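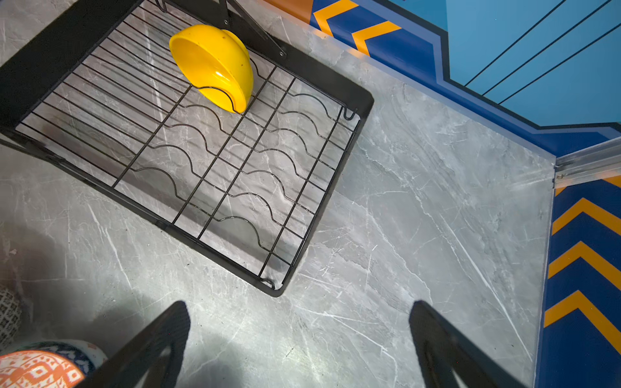
Figure 3. Wire rack with wavy dividers on a stone-patterned worktop; a yellow bowl leans against one divider.

4.2 Racks and what people put in them

Makers of dish racks tend to assume that plates come first and that everything else will fit somewhere. We doubt it. The dividers in Figure 3 form slots suited to upright plates, yet the item resting against them is a bowl, tipped on its side. Kettle's earlier survey for Grilach treated such cases as misuse and left them out of its totals. That seems to us a poor way to study washing-up.

Of the 628 diary entries collected in Drandville and Wondville, almost a third mention a bowl placed in a plate slot. Diary entries are weak evidence — people write down what annoys them — and we would not lean on that share too heavily. Dambrauskienė reads it as proof that the slots are too narrow. The entries rarely give the size of the bowl, so the claim cannot be checked.

The open floor of the rack raises a second doubt. Sepp's product notes say that open wires speed up drying, but the notes report no test on a flat worktop without a tray. Two of our households kept a cloth under the rack all through March and saw no difference they could name. We return to trays in Section 5.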